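Week 6 handout: the dropped grip (K. Lefèvre's section)

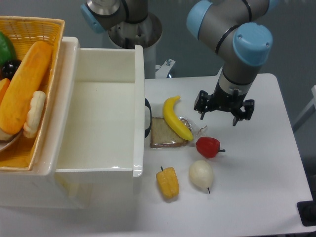

Fault first, theory later. Patesby run, 200 picks, 62 failed. Most of them on the pear. Log said "grip OK" every time, so the arm carried on and placed nothing.

Cause: finger force check read once, at close, never again during the lift. Object slips, software doesnt know.

Worse one: restart after e-stop. Arm went to its last target at full speed. Should be slow until someone confirms. Mireille Arnaud has the log, ask her for line 532 onward.

For next time
- where would you put the second check?
- read the Nernen notes, restart secton only
- hands off the table until the light is out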